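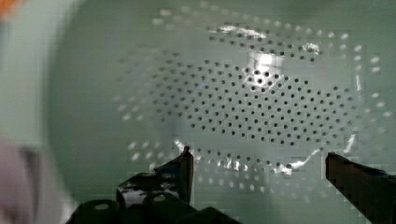 **FOR IMMEDIATE RELEASE**

**Fullau Student Robotics Club Will Show Its Kitchen Robot, Imen, at Open Workshop This October**

*Students teach a robot arm to handle ordinary kitchen things, and invite families and schools to try it themselves*

FULLAU. The student robotics club of Fullau announces that it will open its workshop to the public on a Friday evening in October. Visitors will be able to see Imen, the robot arm which the students have programmed during the last two school terms, and to guide it with their own hands.

The club has 33 members between the ages of 13 and 18. They meet after school in the workshop on the ground floor of the Enriquez building, next to the bicycle repair room. Most of them had never written a computer program before they joined.

The project of this year is called Femuvia. Its goal is easy to say and difficult to do: a robot arm with two fingers should pick up the things which are found in any family kitchen and put them in the correct place. The students chose cups, lids, spoons, sponges, bowls and strainers, and they brought most of these from their own homes.

"When we started, everybody wanted to make a robot that walks," said Nour Khalaf, who teaches the club and is responsible for the Femuvia project. "I asked them to look at what their families do every evening after dinner. After this discussion we had a list of kitchen objects on the board, and the list is still there. We only erase a word when the whole group agrees that the robot can do it well."

**Learning from many attempts**

Imen is not programmed with one fixed movement for each object. A student moves the arm by a hand controller, and the computer saves the movement together with the pictures from a small camera near the gripper. Later, the students use these recordings to train a program which tries to repeat the task alone.

The club has set itself the target of 4000 recorded attempts before the end of the school year. Every member takes turns at the controller. After each attempt, a second student writes in the notebook if the object was picked up, dropped or missed, and what the light in the room was like. The failed attempts are also kept, and once a month the group watches a selection of them together.

Objects with many small holes have become a subject of special interest in the club. The holes can look dark in one place and very bright in another place, depending on where the light comes from, and a smooth curved surface also gives strong reflections. The younger students are now preparing a short presentation on this question. They compare the camera pictures from close distance with the pictures from far away, and they explain how a person recognizes the edge of a bowl without thinking about it, while the program must learn it from the recordings.

"I like that the students argue about a strainer for one full hour," said Khalaf. "They ask if the fingers should hold it by the rim, how wide the gripper must be open, and from which side it should come. These are serious engineering questions, and a student of 13 years can understand all of them."

**What visitors can do**

The workshop will be open from 5 p.m. to 8 p.m. The entrance is free and it is not necessary to register, except for school groups. During the evening, the program includes:

- A demonstration of Imen with kitchen objects chosen by the visitors from the table
- A turn at the hand controller for children and adults, up to 2 minutes per person
- The presentation of the younger students about holes, light and reflections
- A corner with the notebooks of the project, which may be read by everybody
- Information for students who wish to join the club in the new term

Children under 10 must come with an adult. Long hair must be tied when standing close to the arm, and the students at the table will explain the other safety rules. The building has a ramp at the side entrance, and the workshop can be reached without stairs.

Families are welcome to bring one clean kitchen object for the robot to try. It should not be made of glass, it should not be sharp, and it should be light enough for a small child to lift with one hand. The club asks visitors to write their name on the object. With permission of the owner, the object can stay in the workshop for one week so that the students can make recordings with it.

**Invitation to schools and press**

Teachers who want to bring a class may ask for a visit in the afternoon before the public opening. There is place for two classes, and each visit takes one hour. The students have prepared a worksheet which the classes can use before they come. It asks the pupils to pick up different objects using only the thumb and one finger, and to describe in writing what made it difficult.

Journalists are invited to speak with the students and to take photographs during the whole evening. Members who do not wish to be photographed will wear a yellow ribbon, and we kindly ask the press to respect this.

**About the club**

The student robotics club of Fullau is open to all students of the town, independent of their school or their grades. Membership costs nothing, and the tools and computers stay in the workshop for common use. New members are accepted at the beginning of each term. The club also accepts used laptops in working condition, and kitchen objects at any time.

**Contact**

Nour Khalaf, Femuvia project
Student Robotics Club of Fullau
Enriquez building, ground floor, Fullau

Requests from schools and press can be left in writing at the workshop during the club hours.

###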